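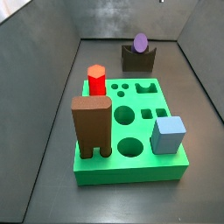
Build logs › Home robotics

1/
Progress on the Irura cell. The sorter task is now the only thing I test on. Green foam board, foam blocks, three grey walls, fixed camera. Notes below, mostly so I can find them again in August.

2/
The board sits square to the back wall. I had it at an angle for a while, on the theory that the planner ought to cope. It did cope, slowly, and every bug report I wrote to myself began with working out which way round the board was.

3/
Walls are matt grey paint over what was in the rack at the shared workshop. Two coats. The back one still picks up the ceiling light as a pale patch. A third coat made no difference so I've masked that region out in software.

4/
Detection is hue thresholds and contour fitting. No learned model. Red hexagonal prism, light blue block and purple cylinder all separate from the green at the first attempt. The browns do not.

5/
Specifically: the arch is brown, the saddle is much darker, and under a low lamp both fall into the same bin as shadow. Saturation on the saddle is so low that hue is noise. I now find it by the curve along its top edge and ignore colour altogether.

6/
With the cylinder lying in the saddle, the top edge is partly hidden and the curve fit fails. The fix is to look for purple first, subtract it, then fit whatever rim is left either side. Crude. Passed on 10 test layouts, so it stays.

7/
Exposure is locked. Auto exposure shifted whenever the arm came in over the board, and the blue block's shaded side drifted out of its threshold. Janka Sokol spotted that from the logs before I did.

8/
Someone asked about the holes. Small rounds in a triangle at the back, two large rounds one in front of the other, two squares side by side, and the wide saddle cutout towards the back right. Hole positions are stored in board coordinates. The only thing measured live is the board pose.

9/
The stored positions were wrong for a week. I'd measured the cutouts with calipers, and calipers squash foam. Redid it from a flatbed scan – much better, and no touching.

10/
Start layout for the placement runs, saddle on the floor behind the board with nothing in it. The arch stands on its own legs at the front left and hides the base of the hexagon, which is deliberate. If the detector needs to see the bottom of a block, I want to know.
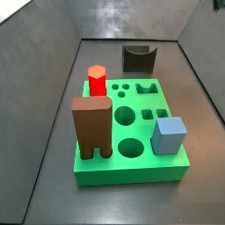 11/ GRASPING

Jaws are printed, with a strip of bicycle inner tube on each face. Drive is a Curnell servo through a short linkage. The servo has no force feedback worth the name, so I read current and stop on a threshold.

12/
Foam makes the current curve very gentle. With a hard block there's a clear step at contact. With foam it climbs for a long time and the block is already deforming before the threshold trips. Dropping the closing speed helped more than moving the threshold.

13/
Orientation matters most on the arch. Gripped low, across the legs, they pinch together and the whole block twists as it lifts. Gripped high, across the body, it comes up straight. There's now a minimum grasp height for that shape and no other.

14/
The hexagon wants the jaws on opposite flats. If they land on two corners it rotates in the grip, not by a useful amount. Yaw comes from the top face, which catches the light and gives clean edges. The side faces are no help.

15/
Dušan Holub suggested a compliant wrist. He's right, and I've put it off because the wrist is the one part that currently doesn't need attention.

16/ INSERTION

Position over the hole, descend, and if current on the lift axis rises early, back off and search in a small spiral. Search times out after 2000 ms. Most timeouts are the squares.

17/
The squares are close together and the foam between them bends. Push a block in slightly off and the divider leans into the neighbouring hole, then the neighbour's stored position is wrong as well. I haven't solved this. Current workaround is to re-scan the board after every square.

18/
Last batch was 143 attempts, unattended, started on Tuesday evening. The log is fine apart from a gap where the USB hub dropped out. Failures are nearly all insertion, with a few bad grasps on the arch from before the height limit went in.

19/
Anjani Lumenta asked for the jaw files. They'll go up once I've taken out the mounting holes for the old servo. Print them with the tube faces upright or the layers split.

20/
Next: shorter cable run to the camera, another go at the divider problem, and a lamp that stays where it's put. The wrist after that – Dušan, noted.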